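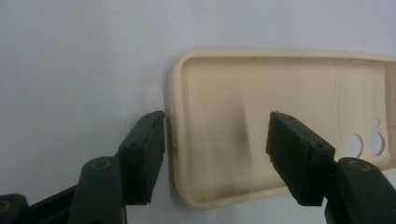
Figure 6.1 A two-finger gripper at a silicone phone case, one finger outside the rim and one inside.

Home Contents Chapter 6 Glossary Instructor Notes
Reading time: 6 min

Chapter 6
When the Gripper Joins the Crew

Pick up a phone case. You did it without thinking, and your fingers adjusted the moment the soft rim began to bend. Now try to write down every step so a machine can do it! That small puzzle is where this chapter begins, and it leads straight to one of the most interesting questions in automation: what happens to a person's job when part of it can be handed over?

Our main case is Jastden, a returns and repair shop in Gitevville. Its sorters handle 1,628 phone accessories on a normal day, checking each one for wear, dirt, and damage. When the shop brought in the Trorkier sorting line one November, the plan was simple. The machines would lift and place, and the people would judge.

The first weeks were messy and wonderfully instructive. Soft items folded when they were squeezed. Grimy ones came back for a second look. The sorters knew things that had never made it into any manual — which rims give way, which smudges wipe off, which marks mean the scrap bin — and the engineers had to come down to the floor and ask.

Out of those talks came 2 new jobs, line coach and grip tester, both filled by people who had been sorting by hand. Other changes were harder. Breaks moved, the pace felt different, and some workers missed chatting across the old tables. We will look at all of this, using the Kollár task chart to split a job into its parts.

Before you read on, choose a task you do with your hands every day. Keep it in mind for Section 6.1, where you will chart it.

We use cookies to remember your page. Accept | Settings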